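The Long Way to Teach a Robot to Put a Microphone Away

Field notes from the Judska workshop, where learning data gets made one slow try at a time

Early in August, before eight in the morning, and the first episode of the day is already a dud. Operator lets go too soon, swears, taps the pedal, marks it bad. Next.

Most of the job is like that. The machine learning part gets the headlines. The gathering part gets a folding chair and a thermos of coffee.

The Judska project wants a pair of robot arms that can handle ordinary stuff on an ordinary table. Not one object, done perfectly, forever. Lots of objects, done well enough. The team's current target is 500 clean episodes for a single family of tasks: stands and microphones. Pick up a stand, move it, set a mic in a clip. A person steers both arms the whole way through, and the software, called Ralus, saves what the cameras saw and what the joints did. Later a model trains on the pile.

Sounds simple. Try it with two grippers and no feeling in your fingertips.

Stands are mean little things to handle. Round base, post, a head that wants to swing. Grab too high and the base trails behind. Grab low and your own gripper hides half of what you need to see. Operators work from the wrist views as much as from the wide one, and it takes a while before a close-up of a black post between black fingers means anything to the brain.
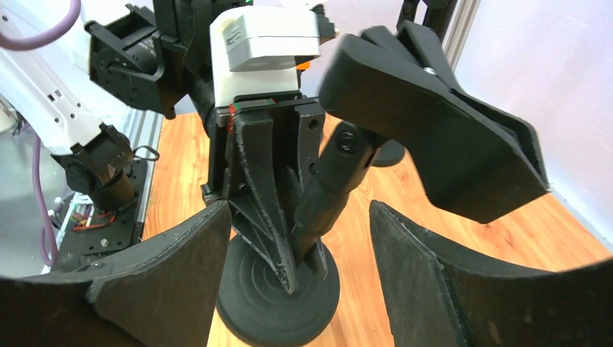

Contreras, which runs a similar setup for packing work, takes a harder line on all this, and its reply to our questions was blunt: throw out less. A crooked grab that gets fixed halfway is worth more to the model than a perfect one, in their view, and a shop that keeps only its prettiest episodes will end up with a robot that panics the first time something slips.

Judska half agrees. Recoveries stay in now, if the operator gets back on track without help. They didnt used to. The early rule was strict, one mistake and the episode went in the trash, and the first trained model showed it. Nudge a stand mid-reach and the arm would carry on to where the stand had been. Closed on air. Opened. Closed on air again.

So the rulebook changed. An episode can be messy, but it has to finish. The label has to match what was done. And the layout changes between runs, even when everyone is tired and would rather leave things be.

That last one causes the most grumbling. Resetting a table takes longer than people expect – some days longer than the episode itself. Stands get turned and shuffled. The other objects get moved too, because a model that has only seen a bare table learns a bare table. Carrot, radish, grocery bag, whatever. The mic might lie in among the rest, and the arm still has to go to the right thing.

There is a list for this, taped up by the operator's seat, 63 starting layouts drawn in marker. You work down it. Nobody likes number 8, where the stands go so close together that one gripper blocks the other.

Lighting is a fight of its own. Loton, the company that leases Judska the building, switched the ceiling lamps over the summer and a batch recorded after that looked different enough to need its own tag. Not thrown away. Tagged. Someone argued it was free variety and someone else argued it was a headache, and both were right. 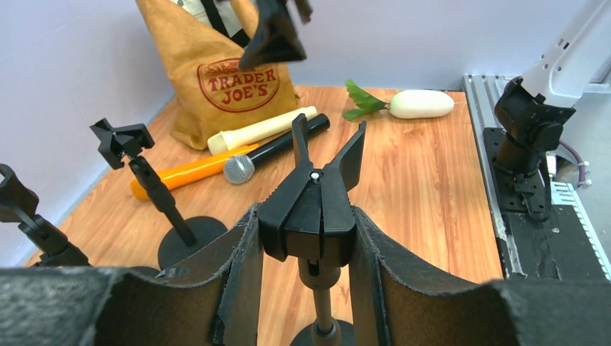 Two hands, one mic

One arm picking up one object is fairly well trodden ground by now. Two arms sharing an object is where the hours go. Both grippers close in on the same small space and the operator has to decide, right then, which one leads. Different people decide differently. One goes left hand first every time, another waits for whichever is nearer.

For a model thats trouble. Show it two habits in equal amounts and it can land in the middle, both arms hovering, neither committing. Judska tried telling everyone to lead with the same arm. Data got cleaner, operators got slower, and the layouts that really wanted the other hand came out awful. Now the choice is free but gets noted in the label. More typing, fewer standoffs.

Speed is the other argument. Fast episodes look great and teach badly, at least here. A quick move leaves only a few useful moments right at the point of contact. So operators are asked to slow down near the mic and go as fast as they please everywhere else. Hard on the wrists, that stop and start. Shifts got cut to 2 hours after people complained, and the share of bad episodes fell the same week.

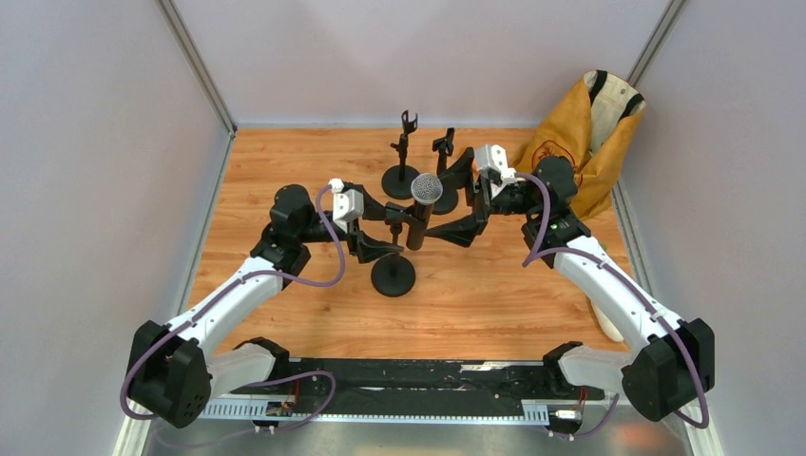 Judska Workshop – Data Collection Team

Back to the morning. By lunch the operator has settled in and the good episodes come in strings, with a bad one every so often to break the rythm. Each gets watched again at double speed by a second person, who checks the label, trims the dead time at the start and passes it on or doesn't.

The checker is the slow point at the moment. Ralus can flag an episode where an arm sat still too long, or where a gripper closed on nothing, but it can't say whether a mic was seated in the clip or just resting there. That still takes eyes. A second checking station is planned for when the stands batch is done.

After that, cables. The team is not looking forward to cables.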